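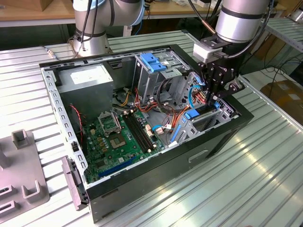
Section 4. Working Rules for the Two-Arm Disassembly Cell

Read this section before the first computer goes on the table. Read it again after the first computer comes off in worse shape than you'd planned. Most people find the second reading more absorbing.

The rules apply to desktop towers handled in the Arum cell at the Urkermont workshop. Laptops and servers have their own sections, and printers have been banned outright (see the notice on the door, signed by Vasiliki Kalogeropoulos in large letters).

4.1 Before you load a case

1. Unplug the computer from everything. Hold the power button down for a slow count, then leave the machine alone while you do the paperwork.
2. Remove the side panel by hand. The arms can do it, in the sense that a bear can open a picnic basket.
3. Lay the case on its side with the open face up. Push it against the stops until it no longer rocks.
4. Write the case number on the job card. Numbers run from 157 to 766 in the current batch, and there are no halves, whatever the old job cards say.
5. Clear the ribbed table of loose screws. They settle in the grooves, wait there patiently, and then turn up under the next case.

NOTE: Cases vary. If the drive bays are not where the Cavetti recipe expects them, don't shift the case to suit the recipe. Pick a different recipe, or ask Géza Bognár to teach a new one.

CAUTION: The power supply stays closed. It is removed whole and goes in the gray bin whole. There is nothing inside it you need, and the capacitors can hold a charge long after you have stopped thinking about them.

4.2 Order of work

Valter Lindqvist wrote the order below after trying most of the others.

1. Cables first. Every plug is released before any part that it's attached to is lifted.
2. Drives second. Release the latch, slide the drive out straight, and log it at once. Drives may hold someone's tax returns, so they go in the locked drawer and never on the bench "for a minute."
3. Memory third.
4. Processor, if one is present. Open the bracket fully before reaching in. If the socket is empty, record it as empty and keep everything out of it, fingers included. The contacts bend if you look at them sternly.
5. Board and power supply last.

Only one arm works inside the case at a time. The other is parked clear of the chassis. Running both at once saves nearly four minutes per case, and cost us a whole week in August.

4.3 Gripping cables

1. Grip the plug body. Pulling on the wires counts as a fault even when it works.
2. Approach from above, fingers open just wide enough for the plug. Wide-open fingers collect neighboring wires the way a coat sleeve collects door handles.
3. Stop and check after closing. If more than one cable is in the grip, open, back out and start again.
4. Keep the pull force at or below 60 percent of the cell limit. If the plug won't come at that setting, it has a latch you haven't found.
5. Check the arm's own cables before any long move. They should follow the arm without catching on the case or on anything stored nearby.

NOTE: Raising the force setting requires the blue key. Reijo Valtonen has the blue key. He will ask why, and "it was stuck" has not worked on him so far.

4.4 People and arms

1. Hands stay off the table while either arm is enabled. This includes the hand that is only going to straighten something.
2. To reach in, press pause, wait for the tone, and turn the selector to HOLD. Pause alone is a polite request. HOLD is the one that counts.
3. Long hair tied back, lanyards off, sleeves above the wrist.
4. One person has the pendant. Everyone else has opinions, which may be given from behind the yellow line.
5. After any contact between an arm and a person, however slight, stop the cell and fill in the contact form. You aren't in trouble for filling it in.

WARNING: Do not restart after an emergency stop until you know why it was pressed. If the person who pressed it is not in the room, go and find them.

4.5 End of shift

1. Park both arms and open the grippers.
2. Take any half-finished case off the table and mark the card with the last completed step.
3. Return fixtures and brackets to the Pesonen rack, right way up.
4. Lock the drive drawer and put the key back in the cabinet. Vilja Mustonen would like it known that a coat pocket is not the cabinet.

Changes to this section go through Vilja. Pencil notes in the margin are welcome, but they aren't rules yet.

We use cookies to remember your language and keep the manual pages working. Accept all | Manage settings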